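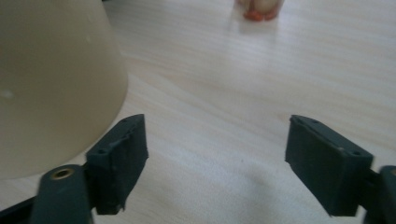 Tabletop

Last updated: June
Reading time: 2 min

A tabletop is the flat upper part of a table, carried by legs, a pedestal or a frame. The word is also used for goods meant to sit on a table, such as dishes and small appliances, and for games played there.

Materials

Wood is the oldest common material and still the most widely used in homes. A solid top is made from boards glued edge to edge. Wood swells across the grain in damp weather and shrinks when the air is dry, so the top is usually held to its base with slotted screws or clips that let it move. Veneered tops have a thin sheet of wood over a core board and stay flatter. Stone, glass and metal are also used.

Shape and size

Rectangular tops seat the most people for the floor space they take up. Square tops suit groups of four. The Lisum, a square kitchen model sold by the furniture maker Lisavetti, measures 770 millimeters on each side, and its folding version, the Mowat, closes to a width of 438 millimeters.
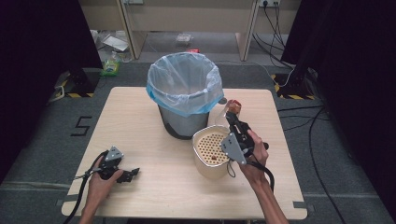 Round tops have no corners and are easier to walk past in a narrow room, but they cannot be pushed flush against a wall.

Finish and care

Oil soaks into the wood and can be renewed in patches. Varnish forms a film on the surface and resists spills better, though a deep scratch generally means sanding the whole top. Hot pans can leave white marks in some finishes. A damp cloth is enough for daily cleaning, followed by a dry one. Older Sterevance tables were sold with a wax finish, which needs a new coat every few months in regular use.

Related articles
Table leg
Wood veneer
Drop-leaf table
Furniture wax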